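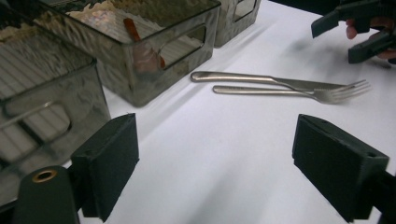 Can Rovum skip tracking points on see-through containers without remapping the whole table?
Turn on the region mask in the tracker settings, point it at the mask file for the current camera resolution, and re-run the episodes against the map you already have.

Ticket: Pose jumps near tinted containers after tracker update
Opened by: Tavion Esposito
Component: Rovum tracker, Dikano export
Site: Delacroix bench
Priority: Medium (was High)
Status: Solved, one item left open

Original post

Hi all! So I've been fighting this since I updated the tracker and I'm out of clever ideas, so here comes the long version.

We record two-handed tabletop tasks with the hand-held grippers, then Rovum works out where each gripper was from its own camera, and Dikano turns that into trajectories for the planner. It's the cutlery task, knife and fork on the white table with the smoky gray containers alongside. Before the update it all ran great. After the update, the left gripper's path has these little hops in it. It'll be gliding along nicely and then it teleports sideways by a finger's width, stays there for a bit and teleports back. The right gripper is mostly fine in the same episodes (mostly!).

Nothing crashes. No red text anywhere. The tracker reports a healthy status the whole way through and Dikano happily exports the file, and I only noticed because the replay viewer showed the left gripper closing on air next to the fork handle. If I hadn't been scrubbing through replays with my coffee I'd have shipped the whole batch to training.

Setup, for whoever picks this up:
Both cameras at 30 frames per second
Tracker point cap at 1,000, same as before the update
Map built on the old version, never rebuilt
Lens calibration files unchanged
Table and lights unchanged

What I've tried already: restarting everything, re-exporting, clearing the tracker cache, swapping which gripper is called left. The swap was the interesting one. I re-labeled the streams and the hops followed the camera stream, so whatever this is, it isn't a left/right mix-up in Dikano.

Update 1, same day, after lunch

Somebody on the Briltemska support side asked me to rule out clock drift between the two streams. Fair enough, that was my first guess too. I ran the sync check on the bad batch and the worst offset was 20 milliseconds. That's inside what Dikano corrects for on its own, and it doesn't look right for this problem anyhow. Bad sync gives you a path that lags or leads, and mine is snapping between two places with nothing in between.

I did try shifting the left stream by hand just to watch what it did. The path slid along in time and the hops slid right along with it. Same size, same shape. I've put the stream back where it was.

Please don't ask me to re-flash the cameras, I've done that dance before on another ticket and I still have feelings about it.

Update 2

OK, getting warmer! I turned on the debug overlay that draws every tracked point on the video and went through the bad episodes slowly. On the bare white tabletop the tracker finds next to nothing, as you'd expect from a smooth white surface. So it goes shopping for texture wherever it can get some, and the best texture for miles is the containers. Ribbing in the walls, edges of the handle cutouts, the crumbly stuff inside, streaks of reflected light. The overlay looks like somebody spilled confetti on them.

The ribs and the handle edges are fine to track, they're real things that stay put. The trouble is the reflections. A reflection in a tinted wall slides as the camera moves, and it slides slowly enough that the tracker believes in it. Get enough of those points agreeing with each other and they outvote the real ones, the pose gets dragged over, then the camera turns a little, the streak goes away and the pose snaps home. There's my hop.

What I didn't understand at this point was why the old version never minded. Same containers, same table, same map.

I compared the settings dump from before and after. The point cap matches, the matching threshold matches, the outlier settings match. The region mask says "enabled" in both. So I moved on from the mask (remember this, it's where I lost most of an afternoon).

Update 3

Things I tried that did not fix it, in case someone else is about to spend time on them:

Lowering the point cap. Fewer points, same hops, and the quiet stretches got noisier too.

Raising the matching threshold. The hops got rarer but the tracker started dropping out completely when the gripper came in close, and a dropout right at the grasp is worse than a hop, at least for us.

Turning on motion smoothing in Dikano. Ooh, this one is sneaky. The replay looks lovely. The hop turns into a gentle little swerve and the gripper still ends up in the wrong place. Please don't use smoothing to make this go away, you'll only hide it from yourself.

Rebuilding the map. I did one from scratch and it made things slightly worse, I think because the new map had reflection points baked right into it. I've gone back to the old map.

Update 4, the embarrassing one

Found it, Friday, a little before going home.

The mask says "enabled" because the setting is on. It does not say whether a mask was loaded. The update changed the default processing size for the video, and Rovum only loads a mask file if its dimensions match the processing size. Ours was drawn at the old size. So it looked at the file, decided it didn't fit, wrote one line in the verbose log and carried on with no mask at all. The verbose log! I don't know anyone who runs with that on, it fills a disk before you've had breakfast.

The line, for people searching later:

region_mask: size mismatch, continuing unmasked

That's the whole thing. Our mask does two jobs. It covers the gripper's own fingers and the bit of housing at the bottom of the view, since those ride along with the camera and never move relative to it. And it has a second layer, tied to the map, that covers the container walls. With both layers gone, the tracker was also picking up points on its own finger pads, which are perfectly still in the picture no matter what the hand is doing. Those were pulling toward "we're not moving" at the same time the reflections were pulling sideways. I'm a bit amazed it tracked as well as it did.

The right gripper stayed mostly clean because it spends this task over on the far side from the containers, looking at other things. It had lost its mask as well. It was just getting away with it.

The fix, step by step

1. Stop the tracker. It reads the mask once at startup and won't notice a new file.
2. Open the settings and read off the processing size in use. Don't go by the recording size, they can differ.
3. Export both mask layers again at that size. The mask editor can rescale an old one, but check the edges around the finger pads afterward, mine came out a hair too tight and I had to widen them by hand.
4. Do it for each camera separately. I tried sharing one file and the housing edge didn't line up.
5. Set "mask_required" to on. It's off by default. With it on, a mismatch stops the run with a proper error.
6. Start the tracker and look at the overlay before you process anything. There should be no points on the fingers, and none on the container walls inside the masked layer.
7. Re-run the episodes against the existing map, then export from Dikano with smoothing off so you can see what you've got.

Results

I picked nine of the worst episodes from the bad batch and ran them again with the new masks. No hops in any of them, and in the replay the left gripper closes on the fork where the video says it does. I then ran the rest of the batch and checked it with the jump detector script, which came back clean apart from one episode where the camera gets swung round fast. That one looks like plain motion blur and I've pulled it out of the set.

Tracking on the close approach is a bit thinner than I'd like, as masking the walls takes away a lot of points and the tabletop has so little to offer. It's holding for now. I'm leaning toward sticking a few printed markers at the far edge of the table and folding them into the map, but that's a new map and a new mask layer, so it'll get its own ticket.

Reply from Briltemska support

Thanks for the detail in this, it made it easy to reproduce on our side. The silent fallback is the intended behavior for first-time users with no mask, but we agree it shouldn't apply when a mask file is present and rejected. We've raised a change so the mismatch shows as a warning in the normal log and the status panel says "mask not loaded". We'll also add the processing size change to the upgrade notes. "mask_required" is the right workaround until then.

Tavion's last note

Perfect, thank you! Closing my side. The item still open is the status panel wording, so please leave the ticket linked to that change and don't archive it. And if you're on the same version with masks drawn before the update, go look for that line in the verbose log tonight, it takes a minute. I've copied our two new mask files and the jump detector script into the Delacroix shared folder, under tracker tools.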